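Cundside Community Help > Work and business > Closing down or moving premises

Clearing out a small office: what do I do with old computers, paper files and the phone line?

Asked 2022-04-23
Status: open, 3 replies

I run a small lettings office in Cundside and the lease ends in August. I am not renewing it. I'll carry on from home with a smaller list of landlords, so the business itself isn't closing, but everything in the building has to go somewhere. It has been in the same two rooms for 20 years and I have never had a proper clear-out.

The furniture I can deal with. These are the bits I am stuck on:

The computers. There is a row of desktop towers in the back room, most of them not switched on for years. Some won't start. They will have had tenants' details on them at one time or another, copies of passports, bank details, references and so on. I rang two places and one wanted £58 for collection and the other said free but sounded vague when I asked what happened to the drives.

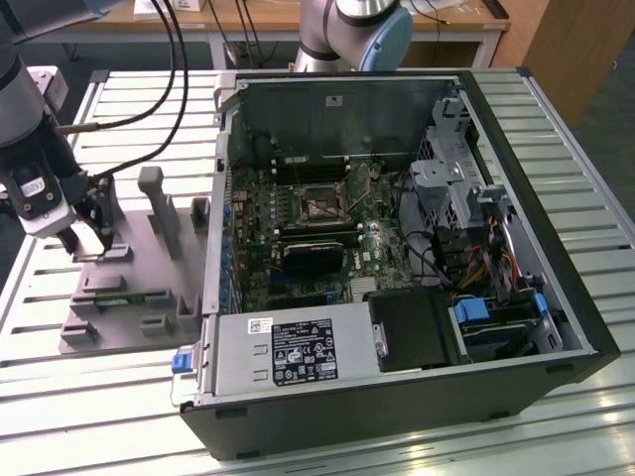

The paper. Filing cabinets going back to when we opened. I know I have to keep some of it for tax and I know I am not supposed to keep the rest for ever, but I don't know where the line is. Shredding it at home would take me until Christmas.

The accounts program. We use an old version of Dadatia, installed on the front desk machine only. It was bought on a disc and I haven't seen the disc since we had the carpets done. If that computer goes, do the accounts go with it?

The phone number. Landlords have had it for 20 years and I would like to keep it, but I don't want a second landline at home.

The lease says "vacant possession and in good decorative order". I take that to mean empty and painted, is that right? The landlord's agent is Mac Carthaigh and they are slow to answer.

Thanks for any help. I have read the Kasisex council page on business waste and it told me I needed a licensed carrier and not much more.

First reply (marked helpful by the person who asked)

I closed a shop unit and an upstairs office in the same year, so I have been through most of this. Taking it in the order I would do it, not the order you asked.

1. Get the accounts out first
Do this before you unplug anything. Open Dadatia on the front desk machine and look for a backup option, usually under File or Tools. Save one backup to a memory stick and another to a second memory stick. Then print or save as PDF your year-end reports, the ledger and the bank reconciliation for every year it still holds. The backup is only any good to you if you can find a copy of the program that will open it. The PDFs you can read on anything. When you have done that, ring the people who sell the program and ask whether they will supply a new download against your old licence. Have the licence number written down when you ring. It is often shown on the "About" screen.

If you have a bookkeeper, ask them what format they would like. Mine wanted spreadsheets and I had already made a pile of PDFs, so I had to do it twice.

2. Sort the paper into three heaps
Keep, shred, ask. For tax, the rule depends on whether you are a limited company or a sole trader, so check the government page for your case and write the date you can destroy each box on the outside of the box in thick pen. Old tenant files with no dispute and no tax use can mostly go. Anything with a deposit argument, an injury or a letter from a solicitor goes on the ask heap, and you should ring a solicitor or your trade body about that heap.

For the shredding, a company will drop off sacks and collect them. I had 5 sacks and it cost less than I expected. Make sure the certificate they send has your business name on it and put it in with the tax papers.

3. Computers
The data is on the drives. The rest of the computer doesn't matter for this purpose. On machines that still start, copy off what you need and then use a wiping program that overwrites the whole drive. Deleting files and emptying the recycle bin does not do it. For machines that will not start, have the drive taken out. In most desktop towers that means taking the side panel off, disconnecting two cables and undoing a few screws or a plastic clip. Unplug from the mains first. If you don't want to do it, a local repair shop will, and you can stand there while they do.

Once a drive is out you can have it destroyed by the shredding company, as many of them take drives too. Ask for the serial numbers to be listed on the certificate.

With the drives gone you can take the cheapest licensed collection. You need a waste transfer note from whoever takes them. Don't take them to the household tip in your own car, because business waste is not allowed there and they do ask.
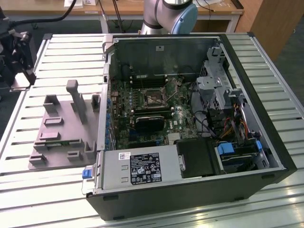

4. Phone number
Do not cancel the line. If you cancel it, the number can be lost. Choose an internet phone provider, ask them to move ("port") the number, and let them deal with closing the old line. It took a fortnight for mine and you want it finished while you are still in the building, so start in June at the latest. Calls can then ring on your mobile. If your broadband is on the same line, it may stop on the day the number moves, so plan for that.

5. Vacant possession
Empty of your things and your people, with the keys handed back. Shelving you put up normally counts as yours, so take it down and fill the holes unless you get it in writing that it can stay. "Good decorative order" is a separate matter. Look for the repair clause and see whether there was a schedule of condition with photographs when you moved in. If there was, it limits what they can ask for. If there wasn't, expect a list.

Second reply

just put a drill through the drives, three holes each, done. never paid for a certificate in my life

also if they've got any working memory sticks or graphics cards in them you can sell those bits. wouldn't bother with the rest

Reply from the person who asked

Thank you both. The backup worked and I have it on two sticks. The shredding firm can do the drives on the same visit as the paper, so that settles that. I would sooner have the certificate given what was on them.

Third reply

A few things to add to the first reply, which is mostly right.

Dilapidations
Don't wait for Mac Carthaigh to come to you. Write to them now, by email and by post, and ask for the schedule of dilapidations if there is going to be one. Agents often send it a few weeks before the end, and by then it is hard to find a decorator. I left mine too late and was asked for over £1,000 for two rooms that a decorator would have done for a lot less. You may be able to settle on a sum and leave the painting to them, but get quotes of your own first so you know what you are agreeing to.

Drilling drives
It will stop most people. With an old spinning drive the holes need to go through the platters, and with a solid state drive you can miss the chips altogether. Wear eye protection if you do it. As you hold copies of passports and bank details, I would want something on paper to show what was done and when.

If any of the computers are good enough to give away, ask first. The charity I tried would not take anything without a processor and memory fitted, and wanted the make and model before they would send the van.

Rates and meters
Tell the Kasisex business rates office the date you leave, in writing. Take a photo of the electric and water meters on the last day with the date showing on your phone. The electric supplier tried to bill me for three weeks after I had left and the photo sorted it out in one call.

Post
A business redirection costs more than a household one and needs proof of the business address, so have a recent bill ready. I did twelve months. Change the address with the bank, the tax office, the insurer, your deposit scheme and the data protection register. If you are a limited company and the office is your registered address, that needs changing too, and your home address will then be on the public record unless you use a service address.

Insurance
Check that your contents and liability cover runs to the day you hand back the keys. Mine had an end date of the first of the month and the lease ran to the last.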